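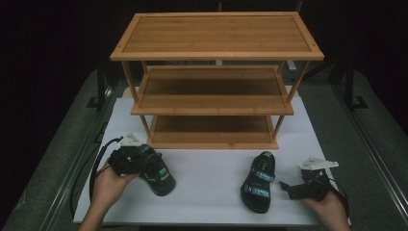 Attachment 1. Bamboo shoe rack, black sandals.

Ticket: Voyle tablet stops charging at 80 percent
Opened: January 26, 2024
Product: Voyle tablet, Medby charger and cable from the box
Status: Open

Problem as reported
Since the last system update the tablet charges to 80 percent and sits there. Battery protection is switched off in settings. I checked it, switched it on, restarted, switched it off, restarted again. Same result. The battery page still says "Charging" the whole time, so either the page is wrong or the battery is.

Your help page says this is normal if the tablet "learns your routine." I don't have a routine. I charge it when it gets low. I'd like to know what it thinks it learned.

What I tried before writing
1. Other outlet, other room. No change.
2. A 60 W Drurnix charger that fills my laptop without trouble. Reaches 80 percent faster, then stops.
3. Charging with the tablet powered off. The big battery icon shows 80.
4. Cleared the cache on the Stondby app, which your chat agent blamed. I was doubtful, and it made no difference. Removed the app completely after that. No difference either.
5. Let it run down until it shut off, then charged overnight. 80 in the morning.

Battery page says 241 cycles and health "Good." I don't put much weight on "Good" when there is no number next to it.

First reply from support
Suggested a factory reset. I asked what in the log pointed to a reset and got a link to the article on how to do one. I'm not wiping the tablet on a guess. If there is a reason, please write it down here.

Second reply from support
Asked for the diagnostic report, sent the same day. Report has 200 lines and most of them are Wi-Fi. The charging part has this one over and over:

charge_limit source=policy value=80 user_toggle=off

To me that reads like the limit comes from somewhere other than the switch in settings. Can someone who knows the charging software say yes or no? 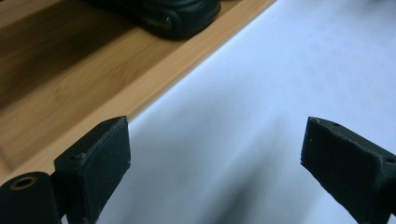
Rizwan Talpur wrote back that the answer is yes. The update moved the limit to a separate policy file, and on some tablets the old value was copied over while the switch was reset to off, so the two no longer agree. He said turning the switch on and off should have rewritten the file but doesn't when scheduled charging has ever been used. He asked me to open scheduled charging, set any time, save, delete the schedule, and restart with the charger unplugged.

Result
Did that in the order given. The tablet went past 80 for the first time since the update and got to full. The line in the log now says source=user.

One full charge doesn't prove much, and the same file could get overwritten by the next update. I asked whether a fix is planned and was told it has been "passed on." Keep this ticket open until there's a version number I can check against. Also please correct the help page, it still tells people to wait for the tablet to learn.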